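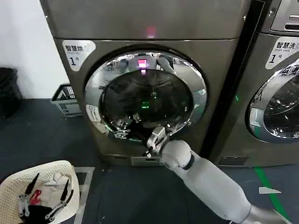
Dryer 1, door closed. The sticker is at the top left of the front.

Section 4: Using the dryer

I wrote this part after my own first month of doing laundry at Kavidska, so it's in the order I do things (the official Mekatico booklet starts with the electrics, and you won't be touching those). If you've come straight from the washers, shake everything out before you carry it over. Sheets especially -- they come out in a great knotted sausage and the middle never dries.

1. Check you're at the right machine. The sticker with the big 1 is on the dryer, but the first washer has a 1 as well, so look for "Smart dry" and not just the number.

2. Pull the door by its edge and swing it right back, as far as it will go. It opens to the right and it's a big door, so put your bag down on the left or you'll be stepping round it the whole time. 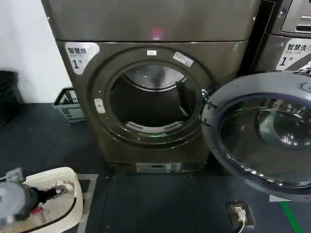 3. Have a feel round the drum before anything goes in. I've found a baby sock and a very nice hair clip that way, and once a biro, which I was extremely glad to find first!

4. Look at the lint grille at the bottom lip of the opening. Wipe off any fluff with a dry cloth or your fingers. Don't poke at the slots with a key or a pen.

5. Load the drum to a bit over half. Towels can go in with towels, but keep them away from shirts unless you like ironing.

Caution: nothing that's had cooking oil, petrol or solvent on it, even if it's been washed. No foam pillows, no rubber-backed bath mats.

6. Tuck in any sleeves and cords, then push the door shut until you feel the catch take it. Give it a small tug to be sure.

7. Pick your programme in the Amin app and pay. I use the middle heat for nearly everything -- the high one shrank a jumper I'd had since college, and I'm still cross.

Note: if you've misjudged it and things are still damp, add more time before you unload. It's less faff than starting again from cold.

8. When it's finished, take your things out straight away and fold them while they're warm. Zips and metal buttons can be properly hot, so mind your fingers.

9. Clear the lint grille again for the next person and close the door.
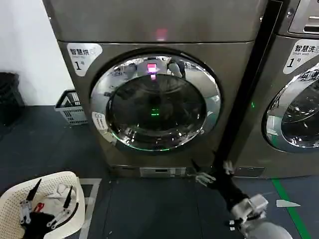

Deepika Pillai wrote back after reading the first draft to say that step 8 needs a word about duvets: take them out halfway through, turn them inside out and put them back, or the corners stay wet. She does hers on a Monday and swears by two clean tennis balls in the drum. I've tried it with one and it made a terrible racket, but the duvet did come out fluffier, so do it if you don't mind the noise.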